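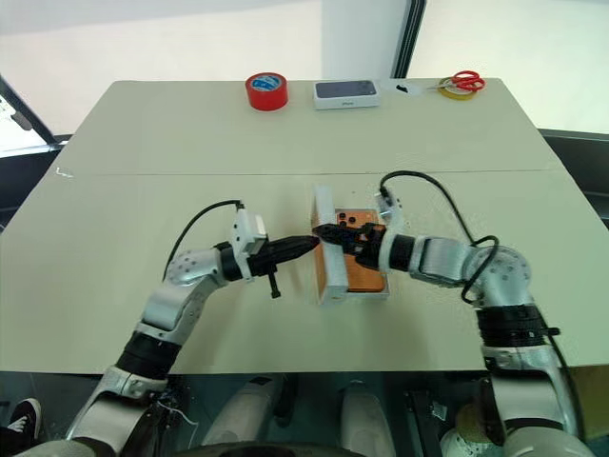

Two-arm bench with orange handset in its foam holder.

Katham restoration project: progress report for December
Prepared by Ravindran Mudaliar for the Stiller fund

Scope

This report covers work on the English patch and accuracy fixes for Katham, the side-scrolling action game released on cartridge by Vidura. The previous report closed with the script dump complete and the text engine unpatched.

Text engine

The original engine draws fixed-width characters from a table in bank 9. A variable-width routine has been written and replaces it in dialogue and shop menus. The status bar still uses the old table, as its tile budget leaves no space for a second font. Item names longer than nine characters are abbreviated there. The list of abbreviations is attached to the script file and needs sign-off before it is locked.

Script

The translation is finished through stage 3. Stages 4 and 5 are in first draft. The ending text has two branches, and the second is stored compressed in a format used nowhere else in the game. The decompressor has been traced and a matching packer now produces output the game accepts.

Emulation accuracy

The Warrier core failed on the mounted sections of stage 2, where the player sprite dropped out when the scroll register was written late in the line. The cause was the order in which sprite evaluation and the scroll latch were handled. The order has been corrected. Audio drift in the boss theme remains open. It appears after several loops and has not been reproduced on original hardware.

Testing

Of 40 logged defects, 31 are closed. Of the remaining nine, three block release: a freeze on loading a save made in the water shrine, garbled text when the shop list wraps, and a wrong palette after continuing from the bonus round. The other six are cosmetic. A full playthrough has been completed on the easy setting only.

Budget

Spending is within the amount approved. The line for cartridge hardware is unspent and we request that it be carried forward to cover flash boards for testers.

Next period

Finish the stage 4 and 5 edit. Close the three blocking defects. Run the hard setting from start to both endings. Deliver a release candidate to Stiller with the patch notes and checksum list.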